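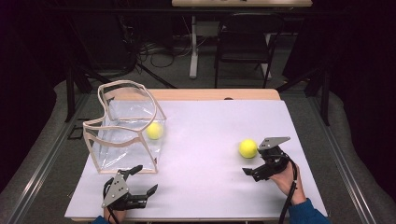
Last changed: 29 April 2024

# Zirnel hand-held gripper kit: progress report on the evaluation

**To:** Genowefa Cieślak, Clurnden
**From:** Hazem Ait Brahim
**Covers:** March and April

## Where we are

The kit is set up and in daily use. Youssra Tahiri and Tarek Fawzy have both finished the supplier's training and can run a session without help. We have recorded 510 demonstrations so far, all with two hands. The review is on schedule and we expect to give you a buy or don't buy recommendation at the end of the next period.

## What we are testing

Zirnel sells the kit as a pair of hand-held grippers, the cables, the recording software and a support plan. The operator holds one gripper in each hand and does the task directly. The recordings are then used to train the arms we already have from Brostico.

Our first task is moving tennis balls in and out of a clear, flexible plastic container. We picked it for two reasons. The balls are easy to grip, so new operators get usable recordings early. The container is harder. Its sides are transparent and they wrinkle and reflect the light, and we wanted to know how the software copes with that before we move on to customer items.

## Findings so far

**Grippers.** The two units are the same design and can be swapped between hands. The handles are comfortable for short sessions. Doaa Ouazzani reported a sore wrist after a long one, and we now stop at 55 minutes and change operators. The fingers close evenly on a ball. On the thin edge of the container they sometimes slip, and the operator has to try again.

**Cables.** Each gripper has its own cable, and we let both run off the near edge of the table. When an operator reaches across to the far side, the cable pulls on the hand. Zirnel offers a longer cable as an extra. I have asked for a loan set and have not had a date yet.

**Software.** Recording starts and stops reliably. Labeling is slow, and three sessions had to be relabeled by hand after an update changed the task names. The supplier has confirmed the fault and sent a fix, which we installed in April. It has not come back.

**Clear container.** Results are mixed. Recordings with the ball out on the open table replay well on the arm. With the ball inside the container and close to a side wall, the arm often stops short. Tarek thinks the lighting is the main cause. We will repeat the set with the overhead lights turned down before we put this on Zirnel.

**Support.** Replies come the same day for simple questions. Hardware questions go to Metwally, the distributor, and take longer.

## Spending

Training and the rental fee for the period are paid. The spare finger set is ordered and not yet invoiced. We are inside the approved budget and are not asking for more money.

## Next period

- Repeat the container recordings under lower light (Tarek)
- Try the long cables, if the loan set arrives (Youssra)
- Start the second task, folding small cloths (Doaa)
- Get a written price from Metwally for purchase and for a further rental term (Hazem)

## Decision needed from you

The rental ends before the cloth task will be complete. Please confirm whether we may extend by three weeks under the current terms. Metwally needs our answer before they take the next booking for the kit.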